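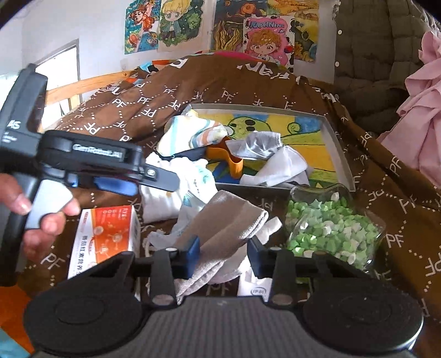 Two hand-held grippers over a cluttered bed, with socks, a jar of paper stars and a medicine box within reach.

How to Collect Soft-Object Demonstrations With Hand-Held Grippers

By Hiyori Oshima
Posted 27/01/2018 | 22 shares | 16 comments

This page covers how we record pick-and-place demonstrations on beds and other soft surfaces, and how we turn them into a training set. It assumes you already have a pair of hand-held grippers with a camera on each, and that you have done the table-top tutorial. If you haven't, start there. Beds are harder.

The method is plain imitation learning. A person does the task with the grippers in their hands, the cameras record it, and a policy is trained to predict the next gripper motion and finger opening from the pictures. Our question was whether clips made in ordinary bedrooms would help more than the same number made in the lab. They did, with some limits given further down.

1. Choose the surface

Leave the blanket on. A printed blanket is fine and may help with tracking, as a repeating pattern gives plenty of corners. Watch the repeats, though. If the tracker jumps by one pattern width, throw the clip out and record again with more of the wall in view. Posters and drawings on a wall make good landmarks. A plain white wall does not.

2. Choose the objects

Mix soft and rigid things. Socks, cloths and plastic bags change shape every time they are put down, so one item gives you many starting states. Add a box or two and one heavier object such as a glass jar. Jars are slow work and should be gripped near the neck, with the blue pads flat against the glass. We do not lift them higher than a hand's width over the bed.

Anything with printed text should face a different way in each clip. Riku Kaneko found that an early policy went for the printed side of boxes and did badly when they were turned around.

3. Set the starting state

Drop the items from a low height and leave them where they land. Do not tidy. A shallow tray or box lid makes a good target area, and things can hang over its edge. Between clips, mix the pile by hand for a few seconds.

4. Calibrate the fingers

Open each gripper fully, close it fully, and repeat. Do this at the start of every session. Check the small screws on the finger mounts while you are there – a loose one shows up as a finger that closes at a slight angle, and the width reading will be off for the whole session.

5. Record

Hold both grippers upright with the heads pointing into the work area. Wait two seconds before the first motion. Then:

– Move at half your normal speed.
– Pinch fabric at a fold or an edge.
– Keep one gripper still while the other picks, unless the task needs both.
– Let go fully before moving away.
– Hold still for two seconds at the end.

Failed grasps are worth keeping if you recover and finish. Mark them in the log with an R.

6. Sort and train

Katsuhiko Kudo wrote the sorting script we use. It drops clips where tracking was lost, where the fingers never closed, or where the two clocks disagree. Out of 3000 clips recorded, almost 700 were dropped, mostly for lost tracking close to the blanket. Train on what remains with the same settings as the table-top tutorial.

What we found

The policy trained on bedroom clips picked up socks and cloths in rooms it had not seen more reliably than the lab-trained one. On boxes there was no clear difference. On plastic bags both were poor. Thin plastic slides between the pads and the cameras have trouble with the shine. Mixing the two sets gave the best result on cloths, but we have only tested this at our Peltley site and would like to see it repeated.

Mitsuko Nishimura is now testing rougher pads for the bags. Her notes should be up in July.

Related tutorials
Table-top demonstrations: first steps
Fixing tracking jumps on patterned surfaces
Sorting clips with the Jostton script
Finger pad care and replacement

Contact the Bramitz Manipulation Group | © Bramitz | Back to top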